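Emstead, the new album from Semley

I've had this one on repeat since it landed in March, and I'm still finding bits I missed. If you only know Semley from the slow, whispery first record, brace yourself, because track one comes in with a full horn section and doesn't let up for 4 minutes (I jumped, and so did the cat).

Parvaneh Ebrahimi still writes all the words and sings most of them, and her voice has gotten rougher in a way I love. On "Venter" she lets it crack right on the chorus and they kept the take. Good call! Wilfredo Macapagal plays pretty much everything with strings on it, and his guitar on "Long Driveway" is the best thing he's put on tape so far. 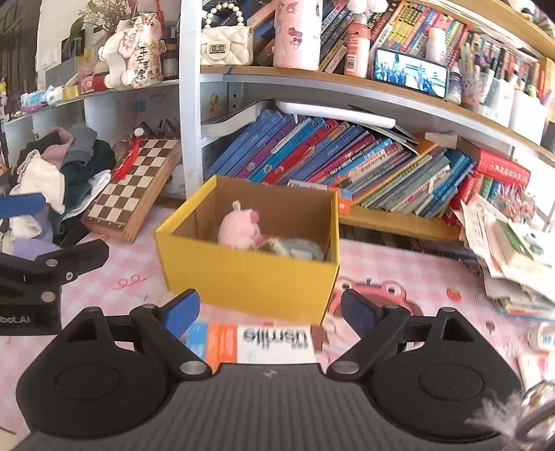
The songs

"Venter" is the single and you'll have it stuck in your head by lunch. "Room 257" is the one I keep going back to, though. It's just piano and two voices, it's about a motel stay that goes badly, and there's a long gap before the last verse where I thought my speakers had quit. The middle drags a little. "Salt Lick" and "Salt Lick (Again)" could have been one song, and I skip the second one more often than not.

The sound

Zonitz put it out on vinyl first, a run of 300 copies, and I got mine at the merch table. It's a warm, roomy pressing, quiet between tracks, with the bass turned up a touch too high for my taste. The download is brighter and you hear more of the drums. I'd go with the record if you can find one, but the lyric sheet is printed so small I had to hold it under the kitchen lamp.

Four stars from me, and it would be more without that second "Salt Lick."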